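Burger-Station für die Roboter-AG aufbauen

Bei uns in der AG an der Gralulby-Schule soll der Arm Burger belegen, und weil Zoia Stetsiuk mich schon zweimal gefragt hat, wie man den Tisch herrichtet, schreibe ich es jetzt mal auf. Zuerst kommt das Tablett in die Mitte, längs zu euch. Dann die beiden hohen Acrylplatten an die langen Seiten (gerade ausrichten, bitte!), danach die Querleisten. Kohl und Salat kommen zusammen in die durchsichtige Box am hinteren Ende – Kohl links, Salat rechts. 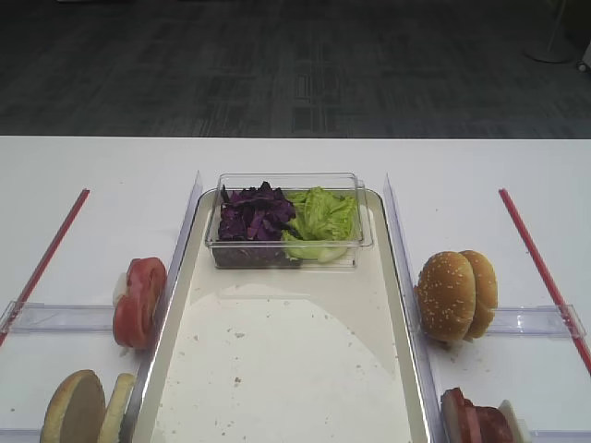

Tomaten und Brötchenhälften stehen hochkant außen an den Platten.

Hochkant ist wichtig, flach gestapelt kriegt der Greifer die Scheiben kaum einzeln zu fassen. Die roten Stäbe legt ihr ganz außen schräg hin. Dann Programm laden, Tempo auf 500 stellen und erst mal nur das untere Brötchen üben: Schnittfläche nach oben, mitten aufs Tablett.
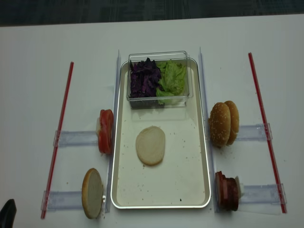
Wenn das sitzt, nehmt ihr das Fleisch dazu und dann erst das Gemüse. Marichka Nechyporuk hat im Januar über 13 Anläufe gebraucht, bis der Salat halbwegs lag, also nicht verzweifeln! Krümel fegt ihr montags nach der AG bitte vom Tisch.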